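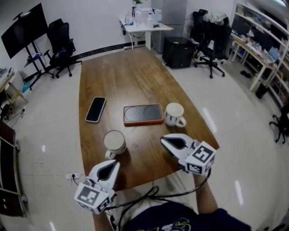

Nantana Saengthong had been running handheld gripper sessions for most of the summer before she noticed the left one was lying to her.

"Lying is a strong word," she says. Then she thinks about it. "No, it was lying. It told us it was closed and it was open."

We're talking on a Friday, a little before lunch, in the back office at Brerwood, the small outfit where she runs demonstration recording. Tabletop work mostly. Move the mug, set the phone on the charger, pour, wipe, put back. A person does the task with a gripper in each hand, the recording goes to the training side, and eventually an arm somewhere tries to do the same thing. In September it went wrong at the arm end, and everybody looked at the arm first.

The arm was at a partner site, Grastthorpe, where Kamol Kaewmanee runs the test bench. He's on speaker for part of our conversation, with what sounds like a compressor going behind him.

"It picked up a mug," Kamol says. "Fine. Carried it over. Fine. Then over the drop spot it just squeezed. Went past grip, kept going, and the mug came out sideways like a bar of soap."

Coffee in it?

"Water. We're not crazy."

The mug broke on the edge of the bench. One piece went past the guard and hit the sleeve of Usa Boonchu, who was standing at the laptop. No cut, no bruise. She filled in an incident form anyway and Kamol is glad she did, since the form is why anyone went back and looked properly.

"I nearly didn't," Usa tells me later, by phone. "It was a mug. You feel silly writing up a mug. But there's a box on the form that says could this have been worse and I thought, well yes. I have a face."

So they stopped the bench. The first two days went on the arm. Force limit, wrist sensor, firmware, the finger pads. Kamol swapped the pads twice. "I was sure it was the pads. I would have bet money. I did bet money, small money, with Jintana."

Jintana Paisan is on the training side and won the bet. She pulled the policy's commands and found that it wasn't a runaway. The arm had been told to squeeze. Told very clearly.

"That was the bad moment," she says. "If it's a broken sensor you replace the sensor. If the model thinks squeezing is correct then somebody taught it, and the somebody is us."

She went back through the training set. A thousand recordings in that batch, 1000 on the nose, becuase that was what the contract said and they stopped when they hit it. She plotted the left hand finger width against the right for every one. The right hand looked how you'd expect. Open, close on the handle, stay, open. The left hand started out the same. Then partway through the batch it began to drift.

How much drift?

"Small. Stupid small. You'd close it all the way and it would read a bit open, or it'd be open and read closed, depending on where it got stuck. If you look at one recording you don't see it. If you look at a lot of them laid over each other you see a smear."

In all, 173 recordings were affected. In 27 of those the reading was so far off that the left hand appeared to go on closing after the person had already let go of the thing. Which is to say, the model saw a mug being set down and a hand squeezing harder at the same instant. It learned that.

Back at Brerwood it took Nantana most of an afternoon to find the cause once she had the numbers in front of her. The width on these grippers gets worked out from how the fingers move, and on the left one the finger carriage had picked up some play. A screw at the base had backed out, not all the way, just enough that the finger could rock. On a light object nothing. On a mug with something in it, the finger tipped instead of traveling, and the reading went with it.

"You could feel it if you wiggled it," she says, and wiggles the air. "I'd been holding that thing every day. So had Tomoyo. Neither of us wiggled it."

Tomoyo Sakai did the bulk of the sessions in that stretch and I asked her whether she had noticed anything at all. Long pause.

"I noticed my left hand was tired," she says. "I thought it was me. I was gripping harder with the left one because the cups felt slippery. I never said so, I figured everyone has a weak hand."

Had she been asked?

"There's a notes field. I used it for things like, dropped the phone, redo. I didn't use it for my hand."

I put this to Nantana and she winces. The notes field has been changed. It now has a line that asks straight out if either side feels different from yesterday. She says people do fill it in, sometimes at great length. One entry was a full paragraph about a squeak.

What about the automatic checks? There were some. A script called Prinau, written in house, runs over every recording before it's accepted. It looks for dropped frames, lost tags, a hand going out of view, gaps in the timing. It did not look at whether the two hands agreed on what closed means. All 173 passed.

"Green ticks," Jintana says. "Beautiful green ticks all the way down."

She has since added a zero check. Every session opens with both grippers shut empty, held, opened fully, held, three times over. Ends with the same. If the closing numbers don't match the opening numbers the session gets parked and a person has to look at it. It adds not quite a minute per session. There was some grumbling over that minute.

"From me," Tomoyo says. "I was the grumbling."

They've parked a few since. One was real, a pad peeling at the corner. The others were someone starting the squeeze before the recording had started.

And the arm? Kamol is less relaxed about this part. The training data explains why it was told to squeeze. It doesn't explain why it was allowed to. The bench had a force limit but it was set for the heavier parts they'd been handling earlier in the year, and no one had brought it down for ceramics.

"That one's mine," he says. "Bad data is going to happen again, some other way, some way we didn't think of. The limit is supposed to be the thing that doesn't care. And I had it set for brackets."

The limit is now tied to the task file, so loading the mug task loads the mug limit. If there's no limit in the file the arm won't start. He also moved the laptop. It's on the far side of the guard now, and the guard is taller. Usa says she would have liked that a year ago but she'll take it now.

I ask whether any of the bad recordings could be saved. Jintana says 115 of them were fixable, where the drift was steady enough to subtract out. She fixed them, then didn't use them.

Why not?

"I'd be explaining them forever. Every time something odd happened on the left side someone would say, is it those ones. Easier to record again."

So they did. The redo took Tomoyo and Nantana the better part of two weeks, same mugs, same charging pad, same phone, screws now checked with a driver each morning and marked with a dab of paint pen so you can see at a glance if one has turned. The paint pen was Tomoyo's idea. The first color they picked was black, on a screw sitting in shadow, and had to be done over in pink.

The retrained version has been on the bench at Grastthorpe for a while. It hasn't crushed anything. Kamol won't go further than that. It does have a new habit of hesitating over the drop spot, a short hover before it lets go, and there's disagreement about where that comes from. Jintana thinks it's the training. Kamol thinks it's his new limit kicking in a touch early. Nantana has a third theory.

"It's us," she says. "After all this we set the cups down so carefully. Go look at the new recordings, we both do it. We get there and we wait."

Is she going to rerecord those too?

"Ask me Monday," she says, and goes to find the screwdriver. One of the pink dabs looked off to her this morning and she hasn't had a chance to check it yet.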